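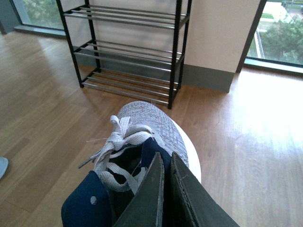

Wrist view, gray knit sneaker gripped at the opening, toe toward the rack.

Ticket 419
Product: Firkudeck tidy-up kit, two-finger gripper with wrist camera
Skill pack: Rakomura Shoes
Status: open, waiting on vendor

Problem: The arm picks shoes up fine but often stops before placing them. The log shows error 27, "target shelf unclear." It happens mostly on sunny mornings. We are on a trial and need to decide in October whether to keep the kit.

Setup: Wood floor, big windows, open metal rod rack against the wall. Speed is at the factory setting.

Tried so far:
1. Restarted the base and the arm. No change.
2. Recalibrated the wrist camera with the printed card. No change.
3. Turned off auto exposure and set it to 500. Fewer stops, but the floor by the window still washes out.
4. Ran the shelf scan again with the gripper empty. The scan listed the top shelf and missed the lower ones.

Also noted: the right finger pad is scuffed and has a thin crack line along the inner edge. Please say if this is covered under the trial.

Added Friday, 11 a.m.: second wrist view attached. Gripper open, white shoes on the top shelf, lower shelves free. 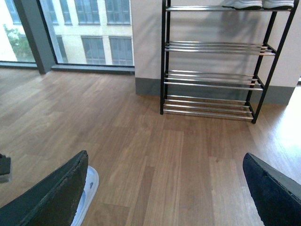
Brinkmann: Thanks for the log. Error 27 is common with rod shelves when the scan runs in strong side light. Please switch the shelf type from "solid" to "open rod" under Rakomura settings, then scan again with the blinds down or after sunset. Leave exposure at 500 for now. Pads are a wear part and we replace them free during a trial. Send the serial number from the base and we will ship a pair from the Plorkska warehouse.

Customer: Shelf type was on "solid." Changed it. Will scan tonight and post the new log here. Serial number sent through the form.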